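Tonantzin Quezada wants you to mend your socks

Caught Tonantzin Quezada at 8 in the morning, before the shop opened. She had coffee, I had a hole in my sweater. She noticed right away.

"Elbow," she said. "Give it here after."

Quezada runs Guvska, a mending shop and yarn counter, and teaches darning there all through November. Nine chairs, always full. She learned from a neighbor, Kazue Miyazaki, who fixed work clothes for half the street.

"Kazue never matched the thread. Blue on brown, red on gray. I thought it was ugly. I was eleven, what did I know."

And now? She laughs, holds up a cuff. Orange on navy.

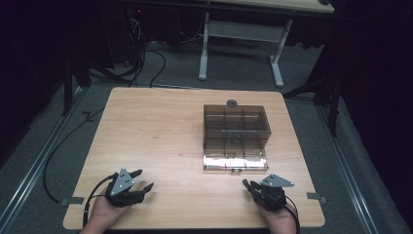 The biggest mistake beginers make is pulling too tight. Then the patch puckers and they quit. "Leave it slack. It looks sloppy, wash it once, it settles." Second biggest, waiting. A thin spot takes her 30 minutes. A real hole, most of an evening.

Not everyone is sold. Stijn Postma, a regular, told me he still buys the cheap six-packs and feels bad about it. Quezada shrugs. "Some socks aren't worth it. Wool, yes. Thin cotton, I make rags."

Asked her about machines, the little darning looms everybody is selling now. She has one in a drawer. Doesn't hate it. "Fine for flat things. Try a heel."

Next up is a class on moth damage, same room, bring your own sweater. She wouldn't say what it costs yet, still working that out with with her landlord.

My elbow is green now. The sweater is gray.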